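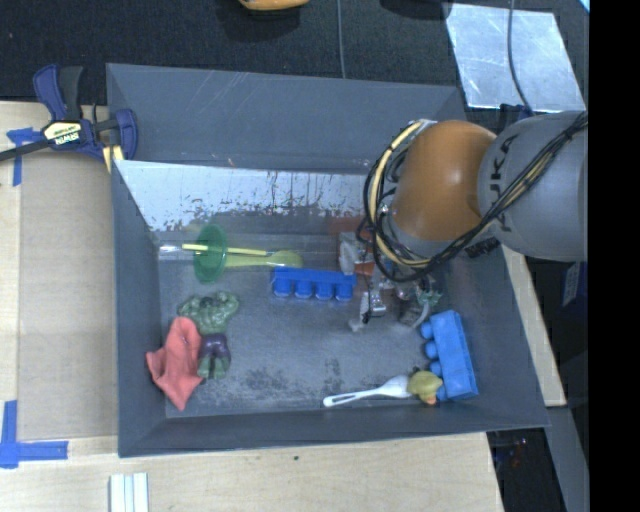
Open Day at the Catterall Works, Momby

2 November 2018

The Catterall works makes paper sacks for flour, seed and animal feed. It opens its doors to visitors once a year, in November, and this was my first time going. I drove up from Pallar, parked in the gravel lot behind the loading dock, and signed in at a folding table by the front office. Everyone got a visor, a pair of foam earplugs and a sheet with a map on one side.

The tour groups were kept small. Ours was led by Keith Oakley, who runs the second shift and has been at the plant long enough to remember the old steam-heated dryers. He talked loudly and walked fast.

Paper store

We started where the rolls come in. They stand on end in rows, sorted by weight and shade, and the room is kept humid so the paper doesn't crack when it's folded. The brown stock is for feed and the white is for flour. Oakley let us tear a strip each way to feel the grain. It rips clean in one direction and wanders off in the other. The floor has yellow lanes painted on it for the lift trucks, and we were told twice to stay out of them.

Printing

Next was the press room. The plant prints up to 6 colors, but most customers order 2 to save money. The job running that morning was a chicken feed sack for Vinder, a red rooster on brown paper, and the operator pulled a sheet every so often to check it against a signed proof clipped above the console. Inks are water-based and the smell was milder than I expected. Used printing plates are kept in flat drawers by customer name. Some go back decades, and a few of those customers are long out of business.

Tubing and bottoming

This was the loudest part and the one I would have liked more time with. The tuber pulls paper from several rolls at once, lays the plies together, glues the seam and cuts the tube to length. The bottomer opens one end of each tube, folds it flat and pastes on a patch. It all goes by too quickly to follow, so there is a table off to the side where you can take a finished sack apart by hand and see how the folds work. I got mine open but could not get it closed again.

Finished sacks are baled and left for a day so the paste can set before they ship.

Test room

A technician dropped filled sacks from a platform until they split. The standard feed sack has to survive 5 drops. She also had a frame that measures how much air gets through the paper, which matters for flour because it is blown in fast and the air needs somewhere to go.

Lunch and the old office

Lunch was chili or a cheese sandwich in the break room. Across the hall, the old office has been set up with order books, wage slips and sample sacks from the early years. One ledger was open to a page showing an order for 1008 seed sacks, written in brown ink, with a note in the margin that the customer still owed for the last lot.

If you go

Parking is free. Wear closed shoes, or you'll be sent back to your car. The full walk includes a metal staircase, and there is no way around it at present. Children have to be ten or older for the press room. Ask for the later group if you want to see the tuber being set up for a new size, as the crew changes over after lunch.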